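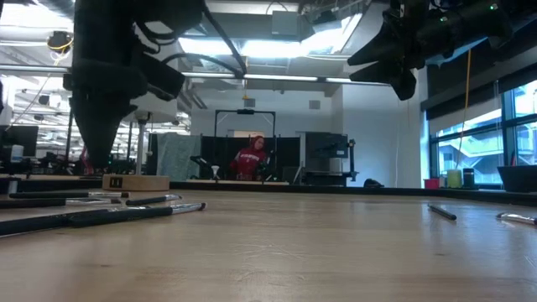

Speaker notes – Keeping Meeting Records That People Can Use
Presenter: Jannik Lammers, Office of Records and Information, Kongate

Opening

Good morning, and thank you to the Callell regional office for hosting this session. The subject is the written record of meetings: how it is taken, who approves it, and where it is kept. The guidance applies to all standing groups and to project meetings at which a decision is made. Informal conversations are outside its scope.

(Pause for latecomers. Handouts are at the back table.)

Slide 2: What the record is for

The record states what was decided, who is responsible, and when the work is due. It is not a transcript. In April we reviewed minutes from the Weidemann consolidation and found long passages of discussion followed by a single line reading "agreed." A reader who had not attended could not tell what had been agreed, or by whom.

Read the sample entry aloud, slowly. Then read the revised version: "The group approved the move of archive boxes to the Trernaretti building. Facilities will arrange transport." Allow a moment for comparison.

Slide 3: Taking notes in the room

The note taker should not also chair the meeting. Where a group is too small to separate the two roles, the chair should stop after each item and state the decision aloud before moving on. Notes may be taken by hand or typed. Flip charts and whiteboards are working material and should be copied into the record before they are cleared.

Disagreement may be recorded when a member asks for it. Use the member's title and one neutral sentence. Avoid words such as "complained" or "insisted."

Slide 4: Approval and corrections

Draft minutes go to the chair within two working days and to members within four. Corrections are to be sent in writing. A correction may fix an error in the record – it may not change a decision that members have since come to regret. Such matters belong on the next agenda.

(Expect a question on recordings. Answer: audio is deleted once the minutes are approved, unless Legal has placed a hold.)

Slide 5: Filing

Approved minutes are filed in the group's shared folder under the meeting date, year first. Attachments are saved beside them and named in the text. Personal drives and e-mail folders are not acceptable as the only location.

Questions

Take questions by item, in slide order. Refer requests about older paper files to the records desk. The template is on the staff site under Forms.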